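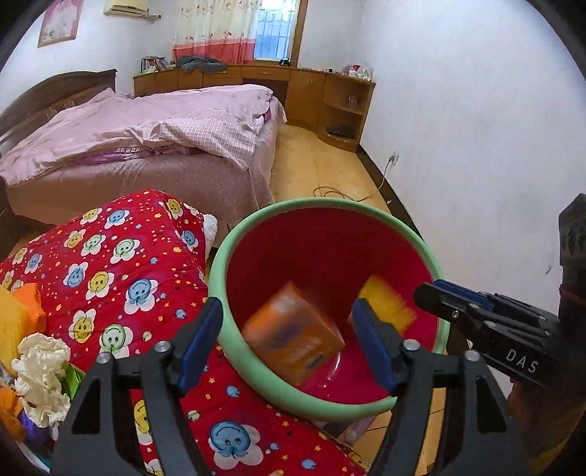 Hanna Zinchenko told me I'd got washing-up all wrong, and that people in Zanstead don't share chores so much as trade them. I went back to my notes and, well, she had a point! Of the 12 households I visited, six kept some kind of running tally (mostly in their heads).

Figure 1. A basin with an orange box and a yellow bristled object in it.

I still think Lysenko's idea of "fair turns" holds for the weekday jobs, but Saturday is another matter, and I'll come to that in Section 4.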